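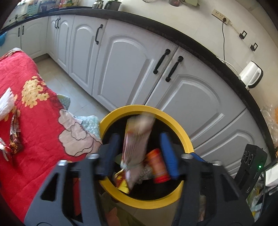
Prernholm, September. Prorno has released a round waste bin for studio apartments and combined kitchen and sleeping areas, where a single container usually handles both food packaging and general litter. The product, named Mitov, is intended for floor placement between a bed or couch and a run of base cabinets. In a room of this kind, with white cabinet doors on one side and a flowered red blanket on the other, a snack wrapper can be dropped into a round bin with a yellow rim from either direction. Cans and foil wrappers share the same interior, and the user sorts them when the bin is emptied.

The Mitov has a diameter of 32 centimeters at the rim and is supplied without a lid. Prorno removed the lid from the specification after a household survey carried out with the research firm Heiskanen. The survey logged 3,063 separate disposals in small apartments. Wrappers, pouches and other light packaging made up the largest group by item count. Items in this group were frequently left on bedding, counters and window ledges when the nearest bin had a closed lid or stood inside a cabinet.

"Light packaging takes up very little volume but accounts for most of the trips to the bin," said Saimi Toivonen, product manager at Prorno. "We sized the opening for a crumpled wrapper released at arm's length. Capacity was set afterward."

The rim detaches for cleaning and holds the edge of a standard liner in place. It is offered in yellow, gray and white. The body is molded in one piece with a flat base and can be rinsed with water and dish soap. Abrasive powders are not recommended. Wet food waste should be placed in a sealed bag before disposal, and the bin should be kept clear of stoves and other heat sources.

The first production run is limited to 2,000 units. Orders are accepted through Prorno and through the Heiskanen store in Prernholm. Each bin carries a warranty of 5 years on the body; the rim is treated as a replacement part and is sold separately.

Press contact: Saimi Toivonen, Prorno, Prernholm. Dimension drawings and cleaning instructions are available on request.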